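느린 건 서버가 아니었다

글·편집부

제 업무용 노트북 바탕화면에는 'groveda_진짜최종'이라는 폴더가 하나 있어요. 작년 9월에 만든 건데 아직도 못 지우고 있습니다. 안에 든 건 로그 파일이랑 화면 갈무리, 그리고 새벽 세 시쯤에 쓴 게 분명한 메모 몇 장이에요. "왜 27이지???"라고만 적힌 것도 있고요.

저는 Pinaseo라는 작은 회사에서 예약 관리 프로그램의 뒤쪽을 만듭니다. 화면 말고, 화면이 뭘 물어보면 대답해 주는 쪽이요. 친척들 모인 자리에서 설명하려면 늘 애를 먹는데, 요즘은 그냥 "주방에 있어요"라고 합니다. 홀 말고 주방. 그러면 다들 고개를 끄덕이시더라고요(그러고는 컴퓨터가 느리다며 봐 달라고 하시지만요).

Groveda는 우리가 쓰는 내부 작업 대기열이에요. 예약 확인 문자를 보내라, 정산표를 만들어라, 이런 일감을 줄 세워 놓고 하나씩 꺼내 처리합니다. 원래는 데이터베이스 테이블 하나로 시작했어요. 상태 칸이 있고, '대기'면 집어 가고, 끝나면 '완료'로 바꾸고. 이틀 만에 만들었고 그 뒤로 3년 넘게 잘 돌았습니다. 잘 돌아가는 물건은 아무도 안 쳐다보죠. 저도 안 쳐다봤어요.

그러다 9월에 고객사 하나가 크게 늘었습니다. 지점이 187곳인 곳이었는데, 계약됐다는 소식에 다 같이 피자를 시켜 먹었던 기억이 나네요. 피자는 맛있었어요! 문제는 첫 월말 정산 날이었습니다. 문자가 안 나가는 거예요. 아예 안 나가는 건 아니고 늦게, 아주 늦게. 오전 예약 확인이 점심 먹고 나서 도착하는 식이었으니 이미 머리를 자르고 나온 손님한테 "잠시 후 예약이 있습니다"가 날아갔죠.

처음 한 일은 누구나 하는 그 일이었어요. 서버를 늘렸습니다. 일꾼 프로세스가 원래 다섯 개였는데 두 배로 올렸더니, 더 느려졌어요. 저는 그래프를 보면서 축이 뒤집힌 줄 알았습니다. 그래서 또 늘렸죠. 네, 더 느려졌습니다.

이쯤 되면 멈추고 생각을 해야 하는데 사람이 급하면 그게 안 돼요. 인덱스를 하나 더 걸어 보고, 연결 풀 크기를 만져 보고, 클라우드 쪽 디스크 등급도 올려 봤습니다. 디스크 등급은 효과가 있는 것처럼 보여서 한 시간쯤 기뻤는데, 그냥 그 시간에 예약이 적었던 거였어요. 재시도 간격도 줄여 봤고요. 지금 생각하면 불난 데 부채질한 셈이죠.

원인은 잠금이었습니다. 일꾼 여럿이 같은 테이블에 가서 "제일 오래된 대기 건 주세요"라고 하면, 다들 똑같은 줄을 잡으려고 해요. 한 명이 잡는 동안 나머지는 서서 기다리고, 풀리면 우르르 달려들었다가 이미 누가 가져간 걸 알고 다시 처음부터 묻습니다. 일꾼이 많을수록 기다리는 입만 늘어나는 구조였던 거죠. 메모에 적힌 27은 한 건을 집기까지 헛걸음한 횟수였어요. 하필 제가 들여다본 그 한 건이 스물일곱 번 만에 처리됐더라고요.

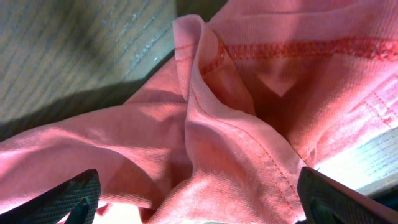
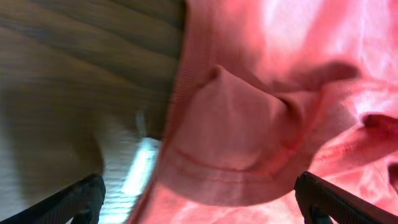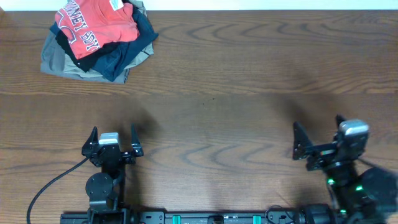

그런 구조라면 처음부터 전용 메시지 브로커를 쓰지 그랬냐, 테이블로 대기열을 흉내 내는 건 언젠가 반드시 터지는 폭탄이다, 라는 게 Clerkent의 의견이었습니다. 사내 기술 모임에서 이 이야기를 발표하고 그 정리본을 공개했더니 아이디 Clerkent로 댓글이 달린 거예요. 운영하기 번거롭다는 말은 핑계고, 번거로움을 나중으로 미룬 값을 이자까지 쳐서 낸 것뿐이라고요. 좀 아팠습니다. 틀린 말이 아니라서 더요.

그래도 변명을 조금 하자면(하겠습니다), 테이블로 만든 대기열에는 꽤 큰 장점이 있어요. 예약을 저장하는 일과 문자 일감을 넣는 일을 한 트랜잭션으로 묶을 수 있다는 거요. 예약은 저장됐는데 문자 일감은 사라졌다, 이런 일이 안 생깁니다. 브로커를 따로 두면 그 사이의 틈을 제가 직접 메워야 해요. 결국 '보낼 것' 테이블을 하나 두고 거기서 브로커로 옮기는 방식을 많이들 쓰는데, 그러면 저는 또 테이블에서 줄을 집어 가고 있겠죠.

우리가 한 건 훨씬 소박합니다. 줄을 집을 때 이미 잠긴 줄은 건너뛰라고 했어요. SKIP LOCKED라고, 요즘 쓰는 관계형 데이터베이스에는 웬만하면 들어 있는 옵션입니다. 쿼리 끝에 두 단어를 붙였어요. 두 단어요! 그리고 한 번에 한 건씩 가져가던 걸 여러 건씩 묶어 가져가게 바꾸고, 끝난 일감은 매일 밤 다른 테이블로 치웠습니다. 치우는 작업이 의외로 컸어요. 3년 치 '완료'가 그대로 쌓여 있었으니 대기 건 몇 개 찾겠다고 그 더미를 매번 헤집고 다닌 셈이거든요.

고친 뒤에 분당 처리량을 재 봤더니 1105건이 나왔습니다. 일꾼은 도로 다섯 개로 줄인 상태에서요. 숫자 자체는 대단할 게 없어요. 큰 회사 다니는 분들은 웃으실 수도 있겠죠. 하지만 우리한테 필요한 양보다는 넉넉했고, 늘려 놨던 서버를 끄는 손맛이 아주 좋았습니다. 클라우드 요금 화면을 그렇게 흐뭇하게 본 건 처음이에요.

묶어서 가져가는 쪽은 한 번 사고가 났습니다. 한 묶음을 처리하다 중간에 죽으면, 앞에서 이미 보낸 문자까지 다시 '대기'로 돌아가거든요. 테스트 환경에서 제 번호로 똑같은 문자가 줄줄이 와서 알았어요. 지금은 일감마다 고유 키를 달아 두고, 발송 직전에 이 키로 나간 적이 있는지 확인합니다. 문자 업체 쪽이 중복 키를 걸러 주면 더 좋은데, 우리가 쓰던 곳은 그런 기능이 없어서 직접 만들었어요. 키를 뭘로 만들지 정하느라 또 하루를 썼고요. 예약 번호만 쓰면 예약 시간이 바뀌었을 때 새 문자가 안 나가고, 시각까지 넣으면 서버마다 초가 미묘하게 달라서 중복이 새고. 예약 번호에 변경 차수를 붙이는 걸로 끝냈습니다.

제일 후회되는 건 측정이에요. 대기열 길이는 재고 있었는데, 일감이 들어와서 처리될 때까지 걸린 시간은 안 재고 있었습니다. 길이는 멀쩡해 보일 수 있어요. 맨 앞의 한 건이 얼마나 오래 서 있었는지를 봐야 하는데 말이죠. 지금은 그 값이 커지면 제 전화기가 울립니다. 처음 기준을 너무 빡빡하게 잡아서 밤마다 울렸고, 두 번 느슨하게 고쳤어요. 잠금을 기다린 시간도 같이 그래프로 그리는데, 9월에 이게 하나만 있었어도 디스크 등급은 안 건드렸을 거예요.

다음 차례는 Marino입니다. 정산표를 만드는 모듈인데, 이것도 입사 초기에 제가 짰어요. 월말이면 혼자서 메모리를 다 먹고, 중간 결과를 파일로 내려놓는 부분에는 "임시로 이렇게 함"이라는 주석이 달려 있습니다. 누가 썼는지 기록을 뒤져 봤더니 당연히 저더라고요. 고객사 데이터를 통째로 읽지 않고 지점별로 끊어 읽게 바꾸는 중인데, 합계가 예전 방식과 1원씩 어긋나서 반올림하는 자리를 찾고 있습니다. 후보는 두 군데고, 오늘 오후에 그중 하나를 열어 볼 생각이에요.

2020년 3월 5일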